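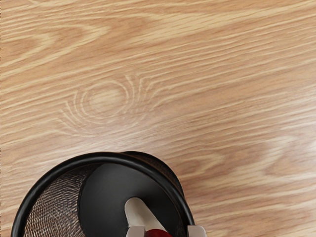

Porque é que uma sala de aula com gente calada pode ser mais cansativa do que uma sala com música?
Por causa da reverberação. Quando o som demora a morrer nas paredes e no teto, cada cadeira arrastada e cada tosse ficam a pairar por cima da voz de quem fala, e o ouvido passa a aula inteira a tentar separar uma coisa da outra.

Foi com esta pergunta que comecei o meu projeto de Física Aplicada, e confesso que na altura achava que ia despachar aquilo em duas semanas (não despachei). A ideia era medir o tempo de reverberação em três espaços da escola: a sala onde temos Português, a biblioteca e o refeitório. Depois queria ver se dava para melhorar alguma coisa com materiais baratos, porque orçamento era coisa que eu não tinha.

O que é que se mede

O tempo de reverberação é o tempo que um som demora a baixar 60 decibéis depois de a fonte se calar. Na prática, numa escola com corredores cheios de gente, nunca se consegue uma descida limpa de 60, por isso medi os primeiros 20 e multipliquei por três. É um truque conhecido e vem explicado em qualquer manual de acústica. O professor Kofi Akpalu, que me orientou, obrigou-me a escrever esta parte quatro vezes até eu deixar de confundir reverberação com eco. O eco ouve-se separado, a reverberação vem toda colada. Pronto, à quarta ficou!

Há também uma fórmula, a de Sabine, que permite prever o tempo a partir do volume da sala e da absorção das superfícies. Eu queria usar as duas coisas – medir e calcular – e comparar. Soa muito científico, mas metade do trabalho foi andar de fita métrica na mão a tentar perceber onde acabava a parede do refeitório e começava a cozinha.

Como fiz

Para a fonte de som usei balões. Enche-se, rebenta-se com um alfinete, grava-se. Comprei um saco de 40 e gastei-os todos, contando os que rebentaram sozinhos dentro da mochila (o susto no autocarro foi grande, peço desculpa às pessoas da linha da manhã). A gravação foi feita com um gravador Niltora emprestado pelo clube de rádio, pousado sempre à altura dos ouvidos de uma pessoa sentada. Para analisar os ficheiros usei o Kisness, um programa gratuito que desenha a curva de decaimento e deixa escolher o intervalo.

Em cada espaço escolhi três posições: perto da fonte, no meio e ao fundo. Analisei a banda dos 2000 Hz, que é onde andam muitas das consoantes que nos fazem perceber se alguém disse "fato" ou "pato". Cheguei a tentar as frequências graves, mas o balão não tem energia suficiente lá em baixo e os gráficos pareciam a minha letra.

O refeitório tem 1353 metros cúbicos. Digo-o com orgulho porque fui eu que medi, e porque a planta antiga que me deram na secretaria não incluía a parte ampliada em janeiro do ano passado.

O que encontrei

A sala de aula saiu-se pior do que eu esperava. Com as cortinas abertas deu 1,1 segundos, e os valores que encontrei recomendados para salas deste tamanho andam bem abaixo disso. Com as cortinas fechadas desceu um bocadinho, menos do que eu imaginava, talvez porque são fininhas e estão coladas ao vidro. A biblioteca foi a campeã. Livros absorvem e espalham o som lindamente, e a alcatifa ajuda. O refeitório, bem, o refeitório deu 2,4 segundos no meio e ainda mais ao fundo. Quem lá almoça não precisa do meu relatório para saber isso.

A comparação com a fórmula correu bem na sala e mal no refeitório. A fórmula parte do princípio de que o som se espalha por igual, e o refeitório é comprido, baixo numa ponta e alto na outra. Gastei uma tarde convencida de que me tinha enganado nas contas. Refiz tudo e deu o mesmo.

Os painéis

A parte de que mais gostei foi construir painéis absorventes. A oficina Asante, que faz estofos aqui ao pé da escola, deu-me restos de feltro, e o resto do enchimento foi lã mineral da marca Solberg que sobrou de uma obra em casa dos meus tios. Cortei, cosi, piquei-me bastante e montei seis painéis com 65 centímetros de lado. Usei luvas e máscara para mexer na lã, e recomendo a quem for repetir que use também mangas compridas, coisa que eu só percebi nessa noite.

Pendurámos os painéis na parede do fundo da sala de Português no dia 10 de outubro, e voltei a medir com as cortinas fechadas. O tempo desceu para 0,8 segundos. Fiquei tão contente que fui rebentar mais um balão só para ter a certeza – e deu 0,8 outra vez. Tentei também pôr os painéis na parede lateral e o efeito foi mais fraco na posição do fundo, mas só fiz uma medição assim e não quero tirar daí grandes ideias.

O que correu mal

As medições do refeitório foram feitas vazio, e vazio nunca ele está à hora que interessa. As pessoas absorvem som (casacos então, nem se fala), por isso o valor real ao almoço deve ser mais baixo, mesmo que ninguém acredite. Também não controlei a temperatura nem a humidade. E os balões não rebentam todos da mesma maneira: os vermelhos pareciam-me mais fortes, mas não guardei registo das cores e agora já não há como verificar.

Se continuar o trabalho no próximo período, quero repetir o refeitório com uma turma lá dentro, sentada e calada durante uns segundos. O professor Kofi diz que essa vai ser a parte difícil. Os ficheiros das gravações e a folha de cálculo ficaram na pasta partilhada da disciplina, na subpasta "reverberação".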